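The Long Way Around to a Tidy Toy Box

The shared workshop at Nakberg charges by the month, takes its coffee seriously and has a rule that any project left on the floor past midnight belongs to the building. By that measure the building has owned a robot arm since February.

I should say we own it, four of us, in the sense that four people own a sailboat. Each of us paid for a quarter of it and each of us is privately sure we paid for the part that works. The arm came secondhand from Jelínek, a surplus dealer whose warehouse smells of machine oil and whose invoices are works of great optimism. The total was $3,384, which included a power supply, a crate and a manual for a different arm.

The idea was modest. One of us has small children and a living room you cross at your own peril. Would it be possible, she asked over the second pot of coffee, to build something that picks up toys and puts them away? The rest of us had degrees, or at least soldering irons. We gave it until Easter.

Easter went by. The first month was spent getting the arm to hold still. It had a slow nod, like a man agreeing with a sermon, and we blamed in turn the mount, the floor, the software and each other. The trouble was a connector that had been pushed in nearly all the way. Fixing it took a thumb. Finding it took 11 evenings, and I kept the log, so I can't even round it down to something more dignified.

Then came the gripper, which is where hobby robotics stops being about robots and starts being about everything else in the world. A factory arm picks up the same bracket all day and is entitled to feel smug. A toy arm gets whatever rolls in. Balls roll away. Plush squashes, and then you are holding a fistful of ear. Anything in a bag slides around inside the bag. Our first fingers were printed at home and snapped. The second pair came out stronger and so slippery that they could have been sold as a magic trick.

The code that decides what to grab is called Enuditz, a name one of us typed while reaching for something else on the keyboard and then defended out of pride. It looks at the pile, picks the spot it likes best and sends the arm down. Its early taste was peculiar. Given a heap of toys it would reach for the shadow of one. We kept records of all this - 901 attempted grabs by the end of the summer, every one with a note, the notes getting shorter and ruder as the weather warmed up.

A word on furniture. We started on a bare workbench and the noise was like somebody emptying a cutlery drawer down the stairs. Padded tables cured most of that. So did the habit of dumping everything into a metal tray, which at least keeps the balls in one county. For bins we stacked three boxes in yellow, blue and pink with a round hole in each, on the theory that a hole is a goal and everybody understands a goal.

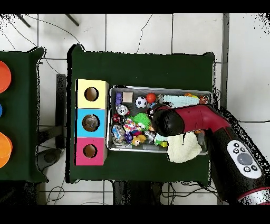 Why not just buy a finished system?
Because a finished system costs more than the four of us would admit to at home, and because it would arrive already knowing how to do the only part we enjoy.

Fastmont, the two-room outfit down the hall that makes bicycle racks, has offered to bend us a better stand in exchange for the use of our printer. We have accepted, and the printer has since been making small parts for bicycle racks day and night. The stand is expected in December. A second camera is on order, and there is a motion before the owners to rewrite the part of Enuditz that deals with soft things, which currently treats a plush animal as a rock with poor posture.

The living room, meanwhile, is tidied by hand, in the evening, by the people who live there. It takes them a quarter of an hour.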